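Cusero Countertop Dishwasher
Section 4: Loading, First Wash and Daily Use

Read Section 3 (Placing and Connecting) before you start. The machine must be level, the drain hose must run down into the sink, and the door must open fully without touching the wall or faucet.

4.1 What can go in

Most everyday tableware can be washed together: ceramic plates, bowls, glasses and plastic food containers marked as dishwasher safe. Scrape off solid food. Sauces such as ketchup can stay on the plate. 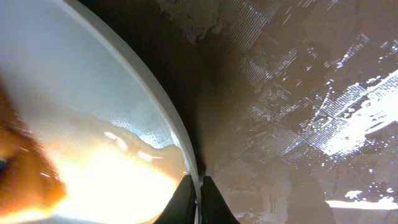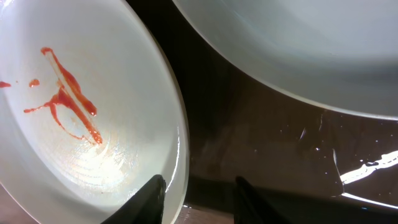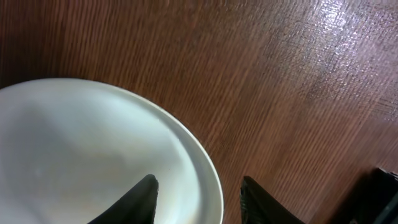
Faizal Sutanto, commenting on the online version of this guide: I rinsed everything under the faucet first for months and still got a gray film on my glasses. Stopped rinsing, cut the detergent by half, and the film was gone in a week. The guide should say this in bigger letters.

Thank you to Faizal Sutanto. The detergent amounts in 4.3 have been rewritten. If you see a film on glasses, lower the amount before you change anything else.

Do not wash the following:

- Wooden boards and spoons
- Cast iron
- Knives with glued handles
- Plastic with no dishwasher mark
- Anything with ash, wax or paint on it

4.2 Loading the basket

1. Pull the basket out until it stops. Do not lift it past the stop when it is loaded.
2. Stand plates in the back row, facing the center. Leave one empty slot between deep plates.
3. Place bowls along the left side at a slant with the open side down. A bowl that lies flat will hold water at the end of the cycle.
4. Put containers over the pins on the right side, open side down. Light plastic can be held in place with the folding clip.
5. Place cutlery in the tray with the handles down. Sharp knives go in with the blade down.
6. Turn the spray arm once by hand. It must make a full turn without hitting anything.

Note: Tall items belong at the back. Plates wider than the slots will stop the door from closing - do not force it.

4.3 Detergent and water

1. Open the lid on the inside of the door.
2. Add detergent up to the lower line for a normal load, or the upper line for greasy pans. With tablets, use half a tablet on the Short program and a whole one on all other programs.
3. Close the lid until it clicks.
4. If you are filling by hand, take the jug supplied with the machine and pour in 500 ml at a time through the top inlet. The machine beeps once when it has enough. Stop pouring at the beep. Water left in the jug can be poured away.

Caution: Never use hand dish soap. Even a small amount makes enough foam to leak past the door seal.

If your Cusero is connected to the faucet with the Illetti adapter, skip step 4 and open the faucet a half turn. The adapter is sold separately and is described in its own leaflet.

4.4 Running the first wash

Run the first wash empty, with no detergent. It clears out dust and any water left over from factory testing.

1. Close the door firmly.
2. Press Power. The display shows the last program used, or Short on a new machine.
3. Press Program until the Normal light comes on.
4. Press Start. The machine fills, pauses briefly and begins to wash. A low hum during the pause is normal.
5. Wait for the end signal. Normal takes 56 minutes with a cold fill.
6. Open the door a little and leave it for a while before you take anything out. Steam will escape at the top edge, so keep your face back.

Warning: The heating element at the bottom stays hot after the program ends. Do not touch it. Keep children away from the open door.

4.5 After each use

Empty the lower part of the basket first so that water from the upper items does not drip on dry plates. Plastic dries more slowly than ceramic and may need a towel.

Lift out the filter and rinse it under the faucet. Turn it to the right until the arrow meets the mark. Running the machine with the filter out can block the pump, and this is not covered by the warranty.

Wipe the door seal with a damp cloth. Leave the door slightly open overnight if you are not going to use the machine again that day.

4.6 If the wash does not start

E1 - No water. Check the faucet, or add another jug.
E4 - Door not closed. Look for a handle or plate edge in the way.
E7 - Drain blocked. Check the hose for kinks and clean the filter.

If a code stays on after more than 4 restarts, unplug the machine and contact Gunawan Service. Have the serial number ready. It is printed on the label inside the door, on the left edge.

Section 5 covers descaling and winter storage.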